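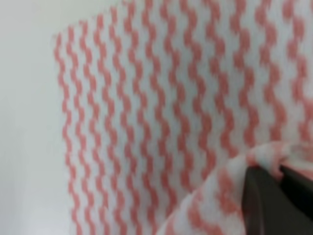

Staltus striped wipes: a club review

I run the after-school robotics club at Hirer with Oana Neagu, and this year's student project is cloth folding with two arms. Which means I have now spent more time thinking about wiping cloths than any grown adult should! We bought the Staltus wipes with the pink wavy stripes, 200 to a box, and we've been through enough of them to have opinions.

First, the stripes. I picked them because they looked cheerful, but they're the best thing about these cloths. The kids can tell from across the room if a cloth has gone on crooked, and when a corner gets pinched you can see the pattern bend right where the gripper has it. With the plain white Sonetti ones we used in May, on our white tabletop, everybody was squinting at the monitor and arguing over where the edge was.
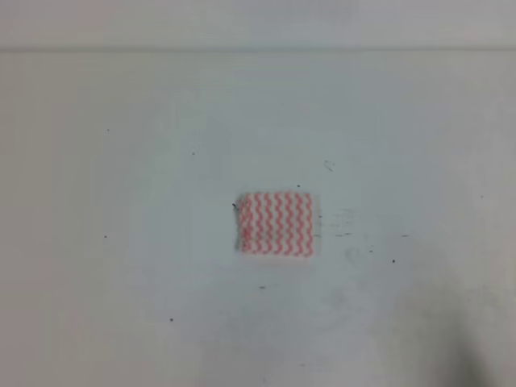

They're thin, too, and they fold down into a nice small square that stays put. The downside of thin is that a gripper coming in flat tends to nudge the cloth along the table before it gets hold of anything. Ye-rin Do, one of our seniors, got around that by having one arm press lightly on the far end while the other does the picking. It took her team a couple of weeks and a lot of snacks.
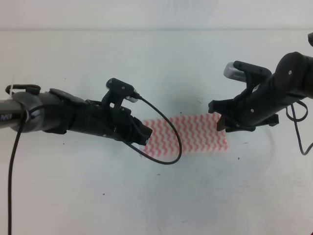
Two arms, one cloth, and a wrist camera on each gripper.

My main gripe is the edges. They go fuzzy. We get 20 good folds out of a cloth, and after that the fingers grab fluff as often as fabric. The students' log is up to 2,829 attempts, so do the math on how often somebody gets sent to the supply closet.

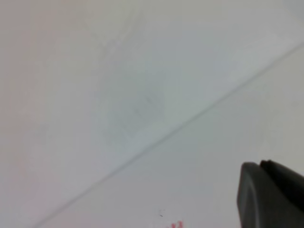
Wipe your table down between sessions, whatever cloth you buy — little specks matter a lot more once a wrist camera is that close to them. We didn't do it often enough in the fall and Oana has made it a rule.

I also tried a pack of the Ciobanu dish towels, which last much longer but are so stiff that they spring back open. Maybe for next year's group. For beginners I'd get the Staltus again, and I have, two more boxes. Four stars, and I'd give the last one for a hemmed edge.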